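What People Leave Behind: Lost Property at the Plovasard Leisure Centre
Sheyla Rengifo, second-year project
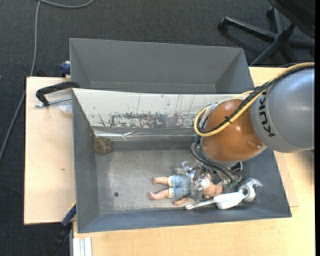
Page last changed: 30 March 2023

I picked lost property because I lost a scarf at the Plovasard pool in October and got completely hooked on the ledger they keep at the front desk. It's a fat blue book, everything handwritten, and it goes back years! My tutor wanted something on transport, but she gave in once I'd shown her a few pages.

I spent 4 weeks typing the entries into a spreadsheet with Brayan Escobar, who shares my seminar group and reads bad handwriting far better than I do. We ended up with 3516 of them. Each one has the item, the place it was found, the date it was handed in and (if we were lucky) the date somebody came to collect it.

Goggles come top, then water bottles, then single socks. I'd expected phones to be high up but they hardly show, and the ones that do were mostly collected the same day. Socks are the sad end of the list — we found one pair that anyone had asked for, and they were football socks with a name sewn in.

The centre keeps ordinary things for 14 days and then they go to the charity shop on Lins Street. That's shorter than I'd assumed. Folledel library, the other place I visited, has no limit at all, so their umbrellas go back to before I started school. The staff there let me look through the cupboard but they don't write anything down, which made a proper comparison impossible. I've left Folledel out of the charts and put my notes on it in the appendix.

The trickiest bit was sorting. Is a swimming bag with a towel in it one item or two? The ledger does it both ways depending on who was on the desk. Brayan wanted to split them all, I wanted to leave them as written, and we went with mine (he's still cross). It does mean towels come out lower in the chart than they should.

I also talked to 7 people who had come in to ask for something. Most had rung first and been told to come and look. One man from Kolludton had made the trip twice for the same hat.

If I had more time I'd go through the older books, which are in the office upstairs. I never did get the scarf back.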